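Bin picking cell, Fovuldale workshop
Pre-run safety and inspection checklist, with comments
Project: Dretasen grasp collection
Filled in by: Khải Ngô
Date: Sunday, May 19, 2019
Target for the run: 500 grasp attempts
Result: OK to run, two items to follow up

Mark each line OK, FIX or N/A. Comments are welcome, and the longer the better as far as I'm concerned! Whoever reads the logs later will want to know what the cell was like on the day.

SECTION A. AREA AND PEOPLE

A1. Emergency stop pressed, arm drops out of run, reset works. OK
Tested at the pendant and at the desk.

A2. Gate switch stops the arm when opened. OK
Crisp as anything now. Udby swapped the switch last month and what a difference, no more jiggling the latch.

A3. Walkway clear, no bags or coats inside the line. OK

A4. Second person in the building and knows a run is on. OK

SECTION B. ARM AND CABLES

B1. Arm jogged slowly through all joints before auto mode. OK
Listened at each joint. Nothing odd.

B2. Cables along the wrist tied and free to move. OK
Check this one with the wrist turned both ways. The yellow cable needs its loop, so please don't pull it tight to make it look neat. I did that once and lost an afternoon of data to dropouts.

B3. Hoses at the gripper not pinched or rubbing. OK
Ran a finger along them with the arm locked out. Have another look after every long run.

B4. Speed limit set for collection, not for demo. OK

SECTION C. GRIPPER

C1. Gripper screws checked with the hex key. OK
One took an eighth of a turn. Noted on the whiteboard.

C2. Open and close, 5 times, empty. OK

C3. Linkage clean, no fluff or thread caught. FIX, then OK
Pulled out a bit of lint before the start. Fabric toys shed, but keep them in the mix! They fold and slump differently on every try, and the model learns a heap from them.

C4. Lowest point of the gripper clears the bin floor at the bottom limit. OK
Checked with a card under the tip.

SECTION D. BIN AND TABLE

D1. Bin clamped and doesn't shift when pushed by hand. OK
Push from the short side as well as the long side. If the bin creeps even a little, every grasp position we record after that is slightly wrong and you won't notice until training.

D2. Clamp handles outside the path of the arm. OK

D3. Bin walls and floor free of sharp edges. FIX, not urgent
The worn strip at the foot of the far wall is flaking. Colour change is no problem for us (a scruffy bin is good practice for the camera side of things), but loose flakes could end up in the gripper. Wipe down before each run until we sort it out.

D4. Tape marks on the table still stuck down. OK
Replace with the same blue, please. The marks tell us where everything goes back to.

D5. Nothing on the table that the arm could sweep off. OK
Spare toys stay low and outside the arm's path.

SECTION E. OBJECTS

E1. No glass, batteries, liquids or anything that could splinter. OK

E2. Mix of soft, hard, shiny and dull in the set. OK
My favourite section! Last week's set was all hard blocks and the success rate looked wonderful and taught us next to nothing. Clear and shiny pieces are where the misses happen, so I'd love to see more of them.

E3. Objects tossed in, not arranged. OK
Let them land against the walls and in the corners. An object resting upright against a wall is a gift. Leave it there.

E4. Restock rule understood. OK
Stop the arm, wait for the light, open the gate, then reach in. Every time, even for one toy.

SECTION F. RECORDING

F1. Disk space checked. OK

F2. Camera view matches the reference view. OK

F3. Failed grasps are being saved too. OK
Please don't tidy these out. A slip or an empty close is worth as much to the learner as a clean lift. At the midday pause we had 255 attempts logged and I was happy with the spread.

F4. Notes file opened and named for the run. OK

FOLLOW-UP
1. Bin far wall, flaking strip: ask Đồng for a replacement or a liner. (D3)
2. Fabric lint in linkage: add a check at each restock, starting next run. (C3)

Signed: Khải Ngô

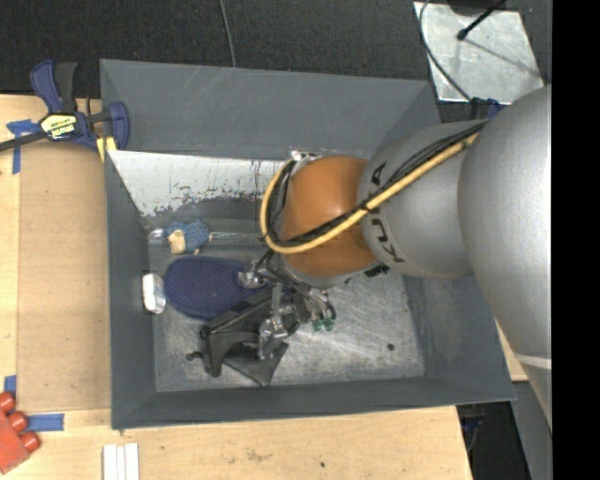
Bin, clamps and KUKA arm, gripper down at the blue oval object. See B2, D1, D3.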